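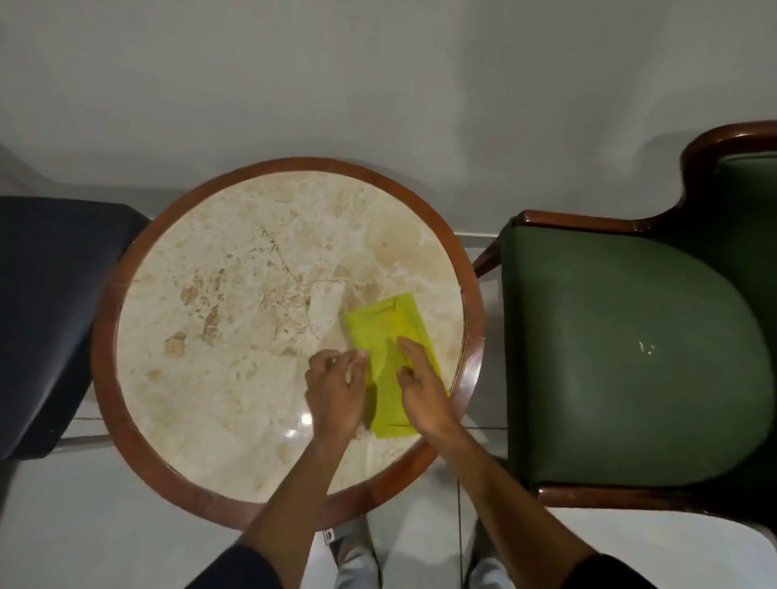 Drug Shortages Should Be Reported Before They Reach the Pharmacy Counter

When a common antibiotic runs short, the patient is usually the last to find out. A parent drives to the pharmacy with a prescription for a child's ear infection, waits in line, and is told to try the next town. The manufacturer has known for weeks that its output would fall. The wholesaler has known for days. The state health department, in many cases, learns of the problem from the same pharmacy that has turned the family away.

The proposal now before the Drascombe Regional Health Board would change that order of events. It would require any wholesaler supplying pharmacies in the region to report an expected shortage of an essential medicine within four days of learning of it. The board should adopt the rule at its spring session, and it should resist requests to weaken it.

The experience of this past January makes the case. Liquid amoxicillin was unavailable in most Drascombe pharmacies for over six weeks. Pediatric offices wrote prescriptions that could not be filled and then rewrote them, often more than once. Pharmacists spent hours on the telephone looking for stock. Some children were moved to broader antibiotics that their physicians would have preferred to hold in reserve. 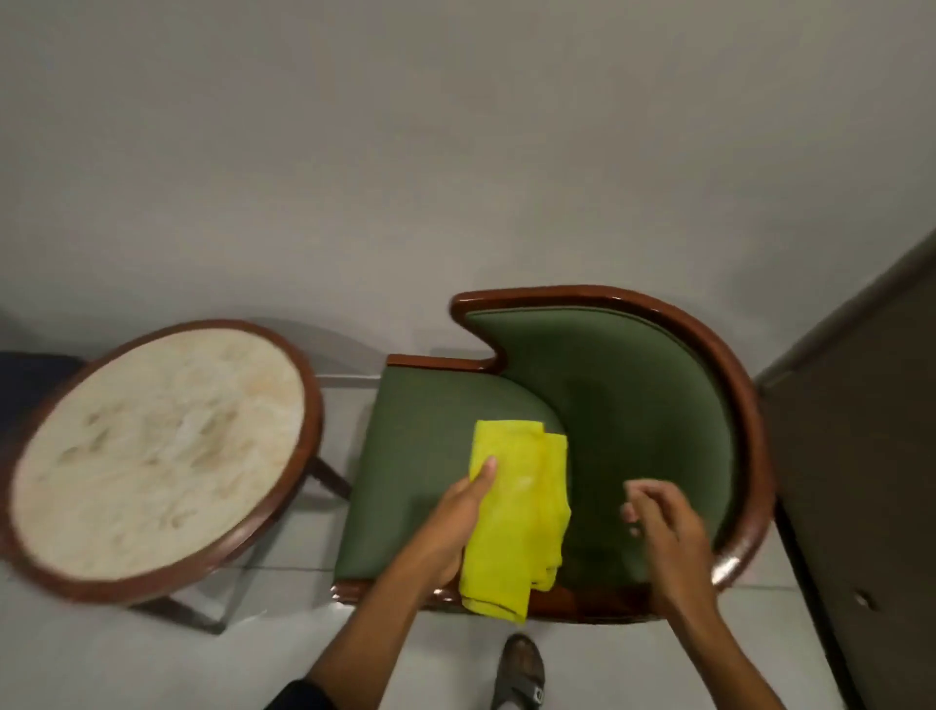

An earlier notice would not have produced more medicine, and supporters of the rule should say so plainly. It would have given prescribers time to shorten courses where the evidence allows, to reserve the liquid form for children who cannot swallow tablets, and to tell families what to expect. Hospitals could have shared supplies with clinics in an orderly way. These are modest measures, but they depend entirely on knowing early.

Wholesalers object that public warnings cause hoarding. The concern is reasonable. Large purchasers do buy ahead when they hear of trouble, and smaller pharmacies are left with less. The draft rule addresses this by sending reports first to the board's pharmacy office, which may limit order sizes before any general notice is issued. The hospital at Pruitt already follows a similar practice within its own network, and its outpatient pharmacies came through January with fewer unfilled prescriptions than their neighbors.

A second objection concerns cost. Pruitt's two rural competitors have argued that reporting will require new staff. The form in the draft asks for the name of the product, the expected length of the shortage, the share of normal supply affected, and any known alternatives. A wholesaler that cannot answer those questions about its own stock has a larger difficulty than paperwork.
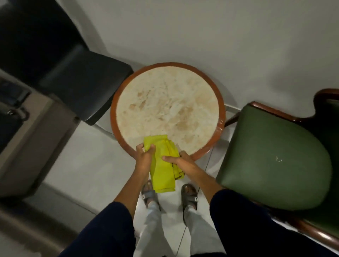 A folded cloth held at the edge of a round table.

The board should also correct one weakness in the draft. As written, the rule covers only medicines on the state's essential list, and that list is revised every four years. Several injectable drugs used in emergency care were left off the last revision and have been hard to obtain since. The pharmacy office should be given authority to add a product between revisions when two or more hospitals request it – with the addition expiring at the next regular review unless it is renewed.

Enforcement deserves equal attention. The draft allows a written warning for a first late report and a fine for later ones, but sets no deadline for the board to act. Penalties that arrive a year after the shortage has ended will persuade no one. A decision within one calendar quarter would be fair to both sides.

Written comments on the draft will be accepted through the close of the public comment period, and pharmacists and pediatric practices in particular are urged to submit their January records.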